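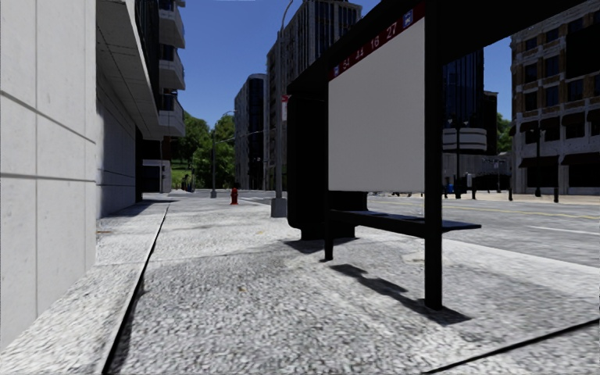
About Endero

Endero is a language school for adults. We teach Spanish and English in small groups, in the evenings and on Saturday mornings. Dayana Restrepo and Hernán Correa opened the school in 2000 with one room, a secondhand chalkboard and a single Spanish class for beginners.

Dayana still teaches the first-level Spanish course. Hernán runs the English program and handles placement interviews, which take twenty minutes and are free.

How we teach

Courses run for a full term, with 2 lessons a week. There are 4 levels in each language. Students who miss a lesson can sit in on another group at the same level that week – just call the office first so the teacher has enough handouts.

We use our own workbooks, called Cusi for Spanish and Starno for English. Hernán wrote the first Starno book by hand and it has been revised many times since. Both are included in the course fee.

Our students

So far 2694 people have finished at least one course with us. Many come for work, others to talk with in-laws or grandchildren. A few have been coming back for years for the Friday conversation table, where no grammar is taught and the coffee is strong.

Office hours

The office is open in the afternoon until the last class starts. New terms begin in February and September. Registration closes one week before the first lesson, or earlier if a group fills up.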